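机器人为什么会突然"僵住"?

小朋友们好,我是瑞诺(Retno Ismail)。我的工作听起来有点好玩:机器人出了毛病,大家就来喊我。我不会打针,也不会开药,但是我有螺丝刀、手电筒,还有一本写得密密麻麻的本子,里面全是机器人犯过的错。

今天我想讲本子里的一页。那一页最上面写着三个大字:套袋子。

套袋子有什么难的?你在家里肯定干过。拿一个新的垃圾袋,搓一搓,把口搓开,往桶里一放,再把边翻到桶沿外面,完事!我侄子五岁,他一边唱歌一边就能套好(虽然有时候会套歪)。可是对机器人来说,这件事难得要命,我们在Purba实验室里折腾了好久好久。

先说说塑料袋这个捣蛋鬼

你拿一块积木,转过来、倒过去,它还是那块积木,对吧?机器人最喜欢这样的东西。它记住积木的样子,下次看见就知道该从哪里夹。

塑料袋可不一样。你捏它一下,它就变个样。你吹口气,它又变个样。它还会反光,还有点透明,机器人用摄像头去看,经常分不清哪里是袋子、哪里是袋子后面的东西。你可以自己试试:拿一个透明袋子铺在花桌布上,站远一点,眯起眼睛,找找袋子的边在哪儿。是不是有点费劲?机器人就是每天都在这么费劲地找。

还有一个麻烦,袋子很轻,轻到夹爪几乎感觉不出来。夹爪就是机器人手臂最前头那个能开能合的部分,像两根硬邦邦的手指。夹住一块木头的时候,夹爪会觉得"嗯,有东西顶着我了"。夹住薄薄一层塑料呢?它觉得自己什么都没夹到,手指已经合拢了,跟空着差不多。

请你把这一点记住,因为出事就出在这里。

那天到底发生了什么

那时候是七月,热得很,实验室的风扇一直在吹。我们的两条手臂正在练习,一条在左,一条在右,中间放着桶。我们给这套机器起了个名字叫Tastar,念起来像打喷嚏,我很喜欢。

同事Amirul坐在电脑前面数次数。Tastar要一遍一遍地练,跟你练跳绳一样。前面都挺顺利的,我甚至跑去泡了杯茶。练到第305次的时候,我听见"嗡——"的一声,声音越来越高,像蚊子钻进了喇叭里。

我端着茶跑回来一看,坏了!左边的夹爪夹住了袋子的一边,右边的夹爪也夹住了袋子的一边,可是右边那只不光夹了袋子,还把桶沿一起夹住了。两条手臂都想把袋子往外拉开,右边拉的却是整个桶。桶歪了,袋子绷得紧紧的,左边的手臂使劲,右边的手臂也使劲,谁也不让谁。这哪里是套袋子,这是在拔河呀!

然后,咔,两条手臂一起停住了,一动不动。屏幕上跳出一行红字,意思是:我用的力气太大了,我不干了。

Amirul吓得把椅子都推倒了。我倒是松了一口气。你猜为什么?

停下来是好事

很多小朋友觉得,机器人停住了就是坏了。其实在我们这里,停住常常说明它做对了一件很重要的事。

手臂的每个关节里都有电机,你可以把它想成机器人的肌肉。电机用的力气越大,流过它的电就越多。机器人里有个小管家,一直盯着这些电,心里有一条线。电超过了这条线,管家就喊:停!这个办法叫"过力保护"。要是没有这个小管家,电机可能会越来越烫,桶可能会裂,手臂也可能猛地弹开。

你在电梯里见过类似的小管家。门快关上的时候碰到东西,它就会重新打开。它不知道那是书包还是胳膊,它只知道"有东西,不能再关了"。

除了小管家,我们还有一个红色的大按钮,叫急停按钮,拍下去手臂就停。每个来实验室的人,第一件事就是学会找到它。我每天早上开工前还要亲手拍一次,看看它灵不灵。啪!灵。好,开工。

当侦探的时间到了

机器停了以后,我们没有马上去把桶扶正。这一点我要特别讲一讲,因为我小时候闯了祸总是先收拾,收拾完了就谁也说不清是怎么回事了。出故障的现场就像侦探故事里的脚印,踩乱了就没了。

我们先拍下急停按钮,让手臂保持断力,再用笔把看到的东西记下来。然后翻看Tastar自己写的日记。对,机器人会写日记!里面没有"今天天气真好",全是数字:几点几分几秒,哪个关节转到哪里,用了多大力气。

我们三个人趴在屏幕前,看得眼睛发酸。Amirul猜是摄像头看错了桶的位置。我猜是螺丝松了。Leire什么也没猜,她一行一行往下读,最后用铅笔尖点着屏幕说:"你们看,桶挪过。"

原来每练一次,桶都会被轻轻蹭到一点点。一次只蹭一丁点儿,用眼睛根本看不出来。可是蹭了三百多次,一点点加一点点,桶就悄悄跑了23毫米,跟一颗大葡萄差不多宽。Tastar还以为桶在老地方呢,伸手一夹,就把桶沿也夹进去了。

那它夹到桶沿的时候为什么没发现呢?这就要说到我前面让你记住的那件事。塑料袋太薄,夹爪感觉不出来,所以写程序的人干脆告诉它:"合拢以后别管感觉,直接拉就行。"写程序的人是谁?咳咳,是我。我当时觉得这样省事。

所以这次出事有两个原因凑在了一起:桶偷偷挪了位置,我又让夹爪别管感觉。只有一个的话,多半还不会闹成拔河。
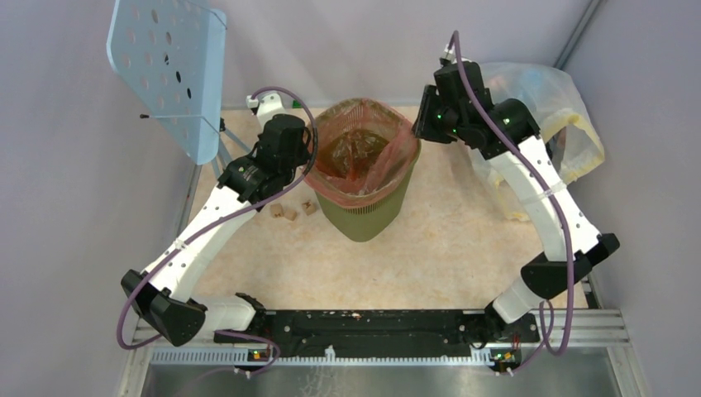
后来我们改了3个地方。

第一个,每次动手以前,Tastar都要重新看一眼桶在哪里,不许凭记忆。就像你坐下之前回头看看椅子还在不在一样(我同事Donal有一次没看,坐到地上去了,全屋子的人都听见了)。

第二个,夹爪合拢的时候要量一量,手指之间还剩多宽。只夹到袋子,缝应该很窄很窄;要是缝比较宽,那就说明夹到了别的,赶快松开,重新来。你看,感觉不出力气,还可以量宽度嘛!我想到这个办法的时候正在刷牙,牙膏沫都喷到镜子上了。

第三个,往外拉的时候要慢慢加力,先轻轻拽一下。袋子应该跟着手走,如果没有走,就别硬来。

改完以后我们接着练,一直练到第527次,没有再拔过河。不过袋子还是会套歪,有时候一边翻得长长的,一边皱成一大团。那不算事故,那叫手艺还不行,Tastar还得慢慢学。

要是你也遇到会动的机器

有小朋友写信问我,能不能摸一摸机器手臂。我的回答是,机器通着电的时候不可以,哪怕它看上去睡着了也不可以。手臂停在那里,也许是在等下一个命令,下一秒就会动起来。我自己修它的时候,也要先断电,再把开关锁上,钥匙放进自己口袋里,这样别人就没办法在我伸手的时候打开它。

参观的时候请站在黄线外面,长头发扎起来,围巾收好。看见机器发出怪声、冒出怪味,或者夹着东西不放,别上去帮忙拽,往后退,大声叫大人。

在家可以玩的小游戏

叫上一个朋友,找一个空桶和一个垃圾袋(玩的时候请大人在旁边,袋子千万不能往头上套)。你当左手臂,朋友当右手臂,每个人只能用两根手指,还要戴上厚手套。现在,一起把袋子套进桶里,不许说话。

怎么样,袋子是不是滑来滑去?你们有没有互相拉扯?再玩一次,这回让第三个人每隔一会儿偷偷把桶推开一点点,你们两个闭着眼睛去摸桶沿。玩过以后,你大概就会有点同情Tastar了。

要是你们在游戏里发现了什么好办法,请画下来寄给我。上个月收到一张画,画的是给桶底装四个吸盘,让它牢牢粘在桌上。我把画贴在工具箱的盖子里面了,下星期就去买吸盘来试试。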